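Home Blog Trips Packing About

Four days in Skustenon with one small bag

Last updated Jun 27, 2024

I have wanted to walk the Skustenon coast path since I first saw it on a map, and in April I finally did it! Forty miles, four days, one bag small enough to go under a bus seat. I'm still grinning.

The path starts in Sirkero, behind the fish market, and for the first hour you'll wonder if you're lost (you aren't, keep the water on your left). Then the houses stop and it's all gorse and wind and these huge, slow waves coming in.

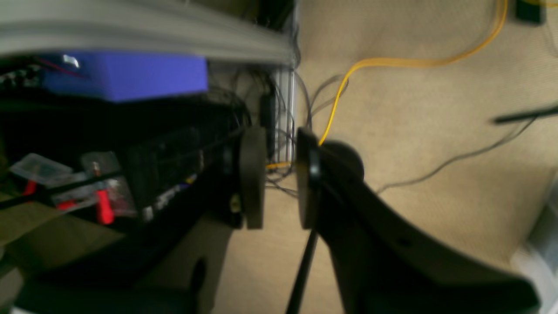 Carpet, behind a black gripper.

I walked nine miles the first day and got into Lokel just as the bakery was closing. They sold me two cheese rolls the size of my head and I ate both on the harbor wall. Best dinner of the trip, and I had some very good dinners.

Now, clothes. I used to pack for every kind of weather and carry all of it up every hill. This time I took two T-shirts, one spare pair of pants, a fleece and a rain shell. I washed a shirt in the sink each night and wore the other one.

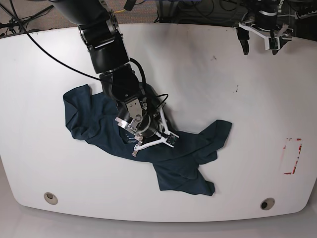 The fleece was the thing I nearly left at home, and I wore it every single evening. The wind drops at sunset but the cold comes up off the water fast — bring a hat too, even a thin one.

Day two was the big climb. It's steep, the steps are uneven, and there's a bench at the top that I would happily have married. You can see both lighthouses from there! I stayed so long that I had to hurry the last stretch into Calvo.
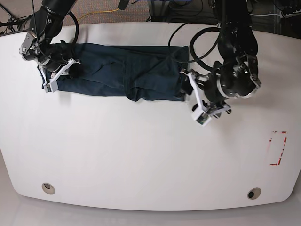 Calvo has one guesthouse, a shop that sells stamps and rope, and a swimming cove with a rusty ladder. I went in. It was freezing and I yelled the whole time, and then I went in again before breakfast.

The third day is flatter and a little muddy, mostly sheep fields, and after that it's dunes all the way to the bus stop. Take your shoes off for the dunes.
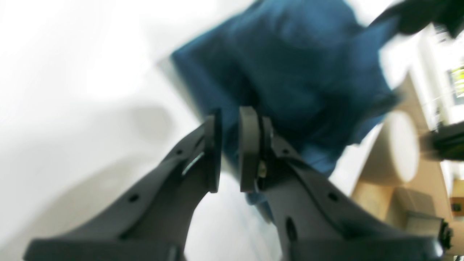

Getting there and back

The bus to Sirkero runs in the morning and again in the late afternoon. Buy your ticket from the driver and sit on the right for the sea views. Coming home, the stop is across from the church, with no sign, so wave your arms.

9 comments 40 shares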